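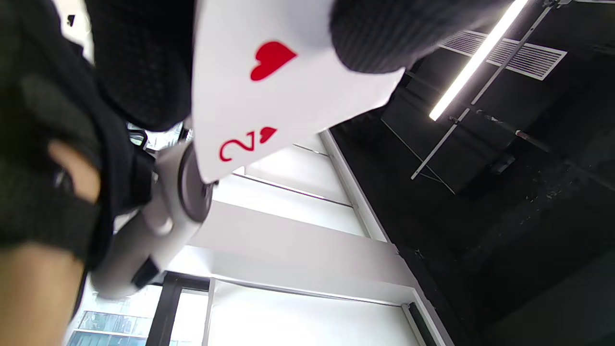

개요

닉홀름 공개일(Nikholm 공개일)은 로봇 조작 연구실 닉홀름이 해마다 12월에 여는 방문 행사다. 이 항목은 제가 직접 다녀와서 쓰는 거라 백과사전치고는 말이 좀 많습니다. 양해 부탁드려요! 원래 있던 항목은 두 줄짜리였고, 그나마 한 줄은 주차 안내였거든요. 주차 안내는 맨 아래에 살려 뒀습니다.

행사에서 제일 오래 봤고 제일 할 말도 많은 건 트럼프 카드 분류 시연이다. 사람이 장갑을 끼고 손에 컨트롤러를 묶은 채 카드를 무늬별로 나누고, 그 손동작을 기록해서 나중에 로봇 팔 키노(Kino)의 학습에 쓴다. 손에 쥐는 회색 그리퍼도 같은 테이블에서 쓰인다. 저는 로봇이 카드를 촤르륵 섞는 마술쇼 비슷한 걸 상상하고 갔는데, 한 시간 넘게 사람 손만 들여보다가 왔어요. 그런데 그게 꽤 재미있었습니다(같이 간 동생은 의견이 다릅니다).

이름과 연혁

기록 장치와 소프트웨어를 묶어 부르는 이름은 혼디스(Hondis)다. 무슨 약자냐고 물어봤더니 약자가 아니라고 한다. 연구실을 꾸린 게오르기차 스탄치우(Gheorghița Stanciu)가 처음 서버에 붙인 이름이 그대로 굳었다고. 그래서 안내문에는 혼디스가 서버 이름으로도 나오고 장갑 세트 이름으로도 나온다. 처음 가는 분은 헷갈립니다. 저는 끝날 때까지 헷갈렸고요.

첫 공개일에는 방명록에 74명이 이름을 적었고, 제가 간 해에는 접수 번호가 200번에서 마감됐다. 초기에는 블록 쌓기를 보여 줬다고 하는데, 블록은 아이들이 자꾸 집어 가서(정말 이렇게 들었어요) 카드로 바꿨다고 한다. 카드 과제의 정식 번호는 101이다. 100번까지가 다 있느냐고 물었더니 살림 콤보(Salim Kombo)가 웃기만 하고 대답을 안 해 줬다.

진행 방식

방문객은 카신디예(Kashindye) 건물 입구에서 접수하고 조를 나눠 들어간다. 제 조는 오전 10시였다. 시연자 뒤쪽에 서서 어깨 너머로 보는 구조라서 키가 작으면 앞줄을 노려야 한다. 설명은 고드프리 니안다(Godfrey Nyanda)가 맡았는데, 목소리가 크지 않아서 뒷줄까지는 잘 안 들린다. 대신 질문은 아무 때나 해도 된다고 해서 다들 정말 아무 때나 했습니다.

과제 자체는 단순하다. 섞인 카드를 무늬별로 나눠 놓는다. 숫자 순서는 상관없다. 더미를 반듯하게 맞출 필요도 없다는데, 시연자들은 자기도 모르게 자꾸 가지런히 맞추게 된다고 했다. 이 습관이 기록에 그대로 남아서, 키노도 가끔 다 놓은 카드를 한 번 더 톡 건드린다고 한다. 저는 이 얘기가 그날 들은 것 중에 제일 좋았어요. 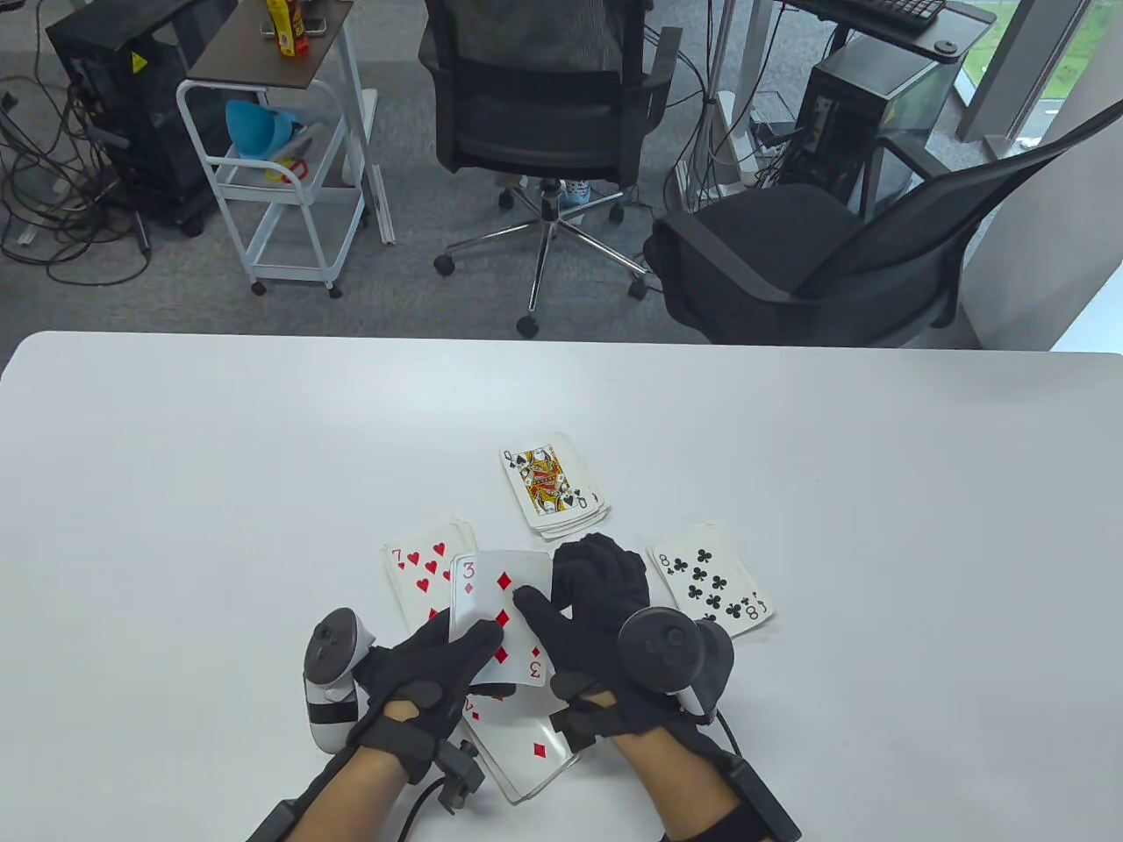

다이아몬드 3을 든 시연자의 손. 테이블에는 하트 7, 스페이드 퀸, 클로버 8이 맨 위에 놓인 더미가 있다.

카드가 어려운 까닭도 들었다. 얇고, 납작하게 붙어 있고, 미끄러진다. 사람은 손끝으로 가장자리를 살짝 들어 올려 집으면서도 그걸 의식하지 않는데, 집게형 그리퍼로는 바로 그 첫 동작이 제일 까다롭다고 한다. 듣고 나서 집에 와서 제 손을 보면서 해 봤더니, 저는 카드를 테이블 끝까지 밀어서 집고 있더라고요. 연구실에서는 이 방법을 '끝으로 밀기'라고 부르고, 101번 과제에서는 쓰지 않기로 정해 두었다. 나중에 가장자리가 막힌 상자 안에서도 같은 동작을 시키고 싶어서라고 한다.

장비

장갑은 검은색 천 장갑이고, 양손에 VR 컨트롤러를 끈으로 묶어 고정한다. 고리 모양 부분이 달린 그 컨트롤러 맞다. 보통은 손에 쥐는 물건인데 여기서는 손등이나 손목 쪽에 얹어 놓으니까 손가락이 자유로워진다. 한쪽은 밝은색, 한쪽은 어두운색이라 왼손 오른손을 구분하려고 그러나 싶어서 물어봤는데, 니안다 씨 말로는 그냥 있는 걸 쓴 거라고. 괜히 물어봤나 봐요.

컨트롤러는 손의 위치와 방향을 잡는 데 쓴다. 손가락 하나하나의 움직임은 카메라 영상에서 따로 뽑아낸다고 했고, 이 대목부터는 제가 설명을 잘 못 따라갔으니 아는 분이 고쳐 주시면 좋겠습니다. 케이블은 손목에서 내려온다. 처음 하는 사람은 이 케이블을 카드 위로 쓸고 지나가서 더미를 흩뜨리는 일이 많다고 한다.

손에 쥐는 그리퍼는 밝은 회색이고 몸통에 검은 끈이 감겨 있다. 사람이 직접 들고 움직이면서 집게 입장에서 카드가 어떻게 보이는지를 기록하는 용도다. 쉬는 시간에 견본을 들어 볼 수 있게 해 줬는데 생각보다 가벼웠고, 저는 카드를 한 장도 못 집었다. 제 뒤에 있던 초등학생은 두 번 만에 집었다. 네.

시연 중에 본 것

한 회차는 카드를 펼쳐 놓고 시작해서 다 나누면 끝난다. 속도는 별로 중요하지 않다고 한다. 오히려 너무 빨리 하면 손이 카드를 가려서 영상을 못 쓰게 되는 일이 있다고 에스텔라 카라스코(Estela Carrasco)가 알려 줬다. 이분은 기록을 검수하는 쪽인데, 지금까지 모은 카드 회차가 2000개를 넘기던 날에 다 같이 국수를 먹으러 갔다고 한다. 무슨 국수였는지도 들었는데 잊어버렸다.

방문객 눈에는 사소해 보이는 규칙이 몇 가지 있다.

잘못 놓은 카드는 그대로 두지 않고 제자리로 옮긴다. 고치는 동작도 기록으로 친다.
카드가 바닥에 떨어지면 그 회차는 버린다.
말은 해도 되지만 고개를 돌려 대답하면 안 된다.

세 번째 규칙 때문에 웃긴 장면이 나온다. 방문객이 질문을 하면 시연자가 카드만 뚫어져라 보면서 아주 친절하게 대답한다. 처음엔 좀 서먹한데 금방 익숙해집니다.
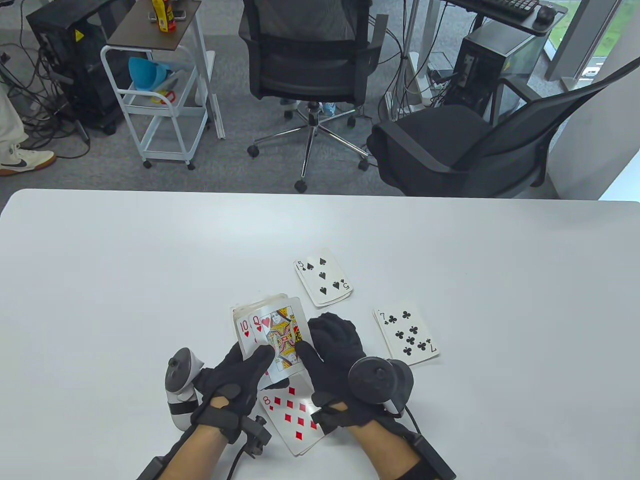

하트 퀸과 하트 10을 손에 든 채 분류하는 모습. 앞쪽에 스페이드 5와 클로버 7이 앞면으로 놓여 있다.

집는 버릇도 사람마다 다르다. 한 장씩 집어서 바로 놓는 사람이 있고, 몇 장을 세워 들고 부채처럼 살짝 벌려서 무늬부터 확인하는 사람이 있다. 저는 후자가 훨씬 편해 보였는데, 로봇 쪽에서 보면 두 손이 동시에 서로 다른 일을 하는 거라 배우기가 더 어렵다고 한다. 그래도 둘 다 모은다. 어느 쪽이 나은지는 아직 연구실 안에서도 의견이 갈린다고 하고, 콤보 씨와 카라스코 씨가 우리 앞에서 살짝 언쟁을 했다(사이는 좋아 보였어요).

빨간 무늬끼리 헷갈리는 실수도 꽤 있다고 한다. 하트와 다이아몬드는 카드 일부가 손가락에 가려지면 사람도 틀린다. 카라스코 씨는 검수하다가 밤에 꿈에서도 다이아몬드를 센다고 했다.

방의 분위기

으리으리한 실험실을 기대하면 실망할 수 있다. 흰 테이블이 있고 그 너머로 회색 카펫, 검은 메시 의자, 컴퓨터 본체, 그리고 바닥에 뒤엉킨 케이블이 보인다. 저는 이런 쪽이 더 마음에 들었다. 천장은 검은색이고 길쭉한 형광등이 달려 있으며, 창에는 흰 롤 블라인드가 있다. 햇빛이 카드에 반사되면 무늬가 하얗게 날아가 버리기 때문에 블라인드를 언제 내리느냐가 은근히 큰 문제라고, 이건 나가는 길에 카니니 마사웨(Kanini Massawe)에게 들은 이야기다.

카드 상표를 물어본 분도 있었다. 특정 제품을 고집하지는 않고, 모서리가 해지면 새것으로 바꾼다고 한다. 낡은 카드는 기념으로 한 장씩 나눠 주기도 하는데 저는 클로버 4를 받았습니다. 냉장고에 붙여 놨어요.

방문 안내

예약은 닉홀름에 메일로 한다. 12월 행사라서 접수는 그 전달에 끝나는 편이다. 한 조의 관람은 한 시간 남짓인데 질문이 많으면 길어진다. 사진은 찍어도 되고 플래시는 안 된다. 외투를 맡길 곳이 없으니 얇게 입고 가는 게 좋다(저는 패딩을 안고 내내 서 있었어요).

키노가 움직이는 모습은 오후 조에서만 볼 수 있다. 이걸 모르고 오전에 가서 저는 못 봤고, 그래서 이 항목에는 키노에 대한 내용이 거의 없다. 오후에 다녀온 분이 계시면 '키노' 문단을 하나 새로 만들어 주세요.

주차는 카신디예 건물 뒤편에 할 수 있다. 정문 쪽은 견인됩니다.

같이 보기

혼디스
키노 (로봇 팔)
101번 과제
끝으로 밀기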